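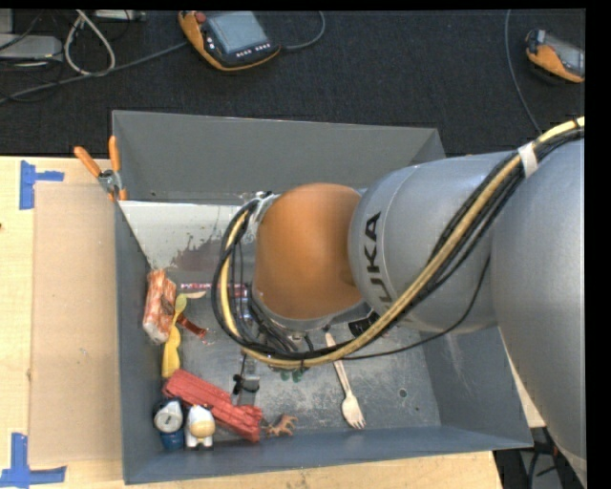
Dig box for rats: metal or plastic, and what do I fill it with?

posted by wattlerat, 9 August 2025

My girls have worked out that the litter tray is diggable and I'm over it. I've got four does in a Carumis double (the tall one with the ramps) and every morning there's paper litter from one end of the laundry to the other, plus whatever they've weed on, which is lovely before breakfast. So I want to give them a proper dig box for free range time and see if that takes the pressure off the tray. They've already eaten through two plastic storage tubs, corners first, so I'm leaning towards an open grey metal bin like the one on the wooden table up top, no lid, just straight in and out. The one I've got my eye on at Sternier is 600 x 400 and 280 deep (mm) and it's not dear at all.

What I'm stuck on:

Is metal going to be a problem for their feet? I know everyone carries on about wire floors and bumblefoot but this would be a flat bottom with dirt on it, so surely that's different? One of mine is a bit of a chunk and had a sore heel last October, so I'm twitchy about it.

And what do I put in it? Half the internet says coco coir, the other half says organic potting mix, and then there's one page that says any soil at all will kill them stone dead from mites. I can't use anything really dusty as my oldest is a sneezer. She's been to the vet, had her course of doxy, she's just a sneezy old lady now.

Also, do I leave it with them or take it away between sessions? It won't fit in the cage whatever I do, so it'd be on the laundry floor. Sorry for the essay, first post here!

coirblimey

Hi and welcome! I've run dig boxes for years with boys and girls both, and they're the best value thing you'll ever give a rat.

Metal is fine. The trouble with wire is the pressure on small bits of foot for hours and hours, and a rat in a dig box is standing on a cushion of dirt for half an hour at most. What I would check is the rim. Some of those bins have a rolled edge and some are just cut and folded, and the folded ones can be nasty. Run your hand round the whole lip, inside and out, before you pay for it. If you've already bought one and it's a bit sharp, a length of old garden hose slit down the side and pushed over the edge does the job, though with chewers you'll be replacing it now and then. Also feel along the inside seams, especially down in the corners where they'll be scrabbling.

Is it galvanised? If so I'd be a bit careful, as rat wee is hard on zinc and you don't want anyone licking white crusty stuff off the sides. Powder coated or stainless would be my pick. Give it a hot soapy wash whatever it is, and dry it well.

For filling I'm a coir person (obviously, look at my name). You buy the compressed brick, soak it, and let it drain until it's damp and crumbly but doesn't drip when you squeeze it. Get the plain stuff with no fertiliser or wetting agent in it, so read the back of the packet even if it's the same brand you bought last time. I use the Sowa bricks but I've had perfectly good ones with no name on them at all. Damp coir makes next to no dust, so your old girl should be right. It's when it dries out that it gets fluffy and goes up the nose. I keep a spray bottle next to the box and give it a spritz before they come out.

Fill it to somewhere near halfway. Any more and the whole lot ends up on your floor, any less and they hit the bottom in two seconds and get bored. Put an old sheet under it regardless. Then hide things! Peas, a few sunflower seeds, a bit of dried mealworm, right at the bottom. I also sprinkle budgie seed on top and water it, and if you leave it a week you get a little lawn which they will absolutely destroy in one night.

marg_and_the_mob

I wouldn't bother with a metal one, they're noisy. Mine hated the scratching sound and wouldn't get in. Cardboard box inside a cat litter tray, chuck it when it's wrecked. Costs nothing.

Never had mites from potting mix, but I don't use it any more because the bag warns you about breathing it in and I figure if it's bad for me it's bad for them.

tworatsandaladder

Agree with most of what coirblimey said, just adding a few things.

Take it away between sessions. I left mine out with the pen open once and they picked it as the new toilet, and I never talked them out of it, I had to start again with a different box. Now it comes out, they dig, they get called back for a treat, and it goes back in the shed with a bit of flyscreen over the top so it can breathe. If you seal damp coir under a lid it goes mouldy in no time. Any fluff or a sour smell, tip it on the garden and start fresh.

For your heavy girl with the heel, think about how she gets in and out. 280 is a decent jump down onto laundry tiles for a chunk. I put a house brick on the outside and a bit of branch on the inside and they use both. Mine was over 400 deep when I started and the old fellas just sat at the bottom looking up at me until I got the hint.

On the noise, I had the same thing at first. A folded towel underneath fixed most of it, and once the dirt went in you could hardly hear them.

Do keep the litter tray litter different from whatever you dig in, too. If both are paper they won't know which is which, and you'll still be sweeping the laundry before breakfast.

wattlerat

Thanks all! Going to go and feel up the rims at Sternier this arvo. I hadn't thought about the zinc at all, so I'll ask what the finish is, and if they can't tell me I'll leave it there and try the cardboard one in the meantime. Budgie seed lawn is definitely happening.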